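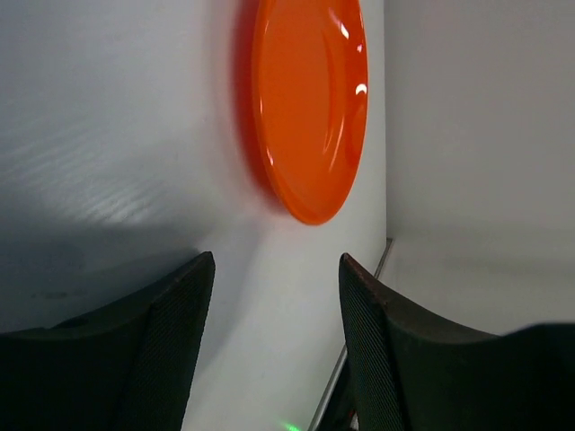

The Rirnholm plastic plates come in a set of six, and I bought the reddish-orange ones for the kitchen at our rental unit in Wadenbridge. The last tenants had gone through most of a box of stoneware and I didn't want to buy another. These have been in use since August, first by renters and then by my own family while our house was being painted, so I have had time to find out what they are good for. The color is strong, and the surface is glossy enough to pick up small bright highlights near the rim. If you like a matte plate, this is the wrong set.

Size and shape

It is a plain round plate with a raised rim. The rim is the best part of the design. It keeps beans, peas and thin sauce where they belong, and it gives your fingers something to hold when you carry a full plate across the room. There are faint ridges running around the inside of the plate, following the rim. I thought they would trap food. Dried egg does sit in them a little, but a normal dish brush gets it out.

The plates stack well. All six take up less height in the cabinet than four of my old ones did. They do stick together slightly if you put them away wet, so I let them dry first.

Washing

I wash them by hand and in the dishwasher, top rack. The printed care sheet allows the dishwasher up to 70 degrees Celsius. Our machine has a normal cycle at 60 and that is what I use. Plastic never dries as well as china in a dishwasher, and these are no different - expect to wipe the rims with a towel. They are light, and on one load a plate flipped over and came out full of dirty water. I now put them between heavier things.

Tomato sauce has left no stain that I can find, though on a plate this color you would have a hard time seeing one. Turmeric is the same story. I also have two white bowls from Wuko, bought for the same kitchen, and those turned yellow after one curry.

Scratches

Glossy plastic shows knife marks, and these show them. After the first month there were fine lines across the middle of the plates that got used most. You notice them when the light comes from the side, and much less when there is food on the plate. For sandwiches, toast, pasta and anything you eat with a fork, they hold up fine. For steak I would get out a real plate. None of the six has cracked or chipped, and they have been dropped on tile several times.

What I don't like

They are not for the microwave. The warning is molded on the bottom in small letters, and renters don't read it. I put a note inside the cabinet door. They also feel light under a heavy meal, and if you lean on the rim with your wrist the far side lifts off the table.

Price and where I got them

I ordered from Begum, the housewares store, item number 838 in their catalog. Shipping took 2 days. The box had cardboard between the plates and everything arrived without a mark. Begum also sells the plates one at a time, but the set works out cheaper if you need more than three.

Verdict

Good everyday plates for a rental, a porch or a house with small children. They are easy to store and hard to break. Skip them if you reheat food on the plate or cut a lot of meat. I will buy a second set, probably in the same color so I can mix the old and new ones.

Posted Sat 25 February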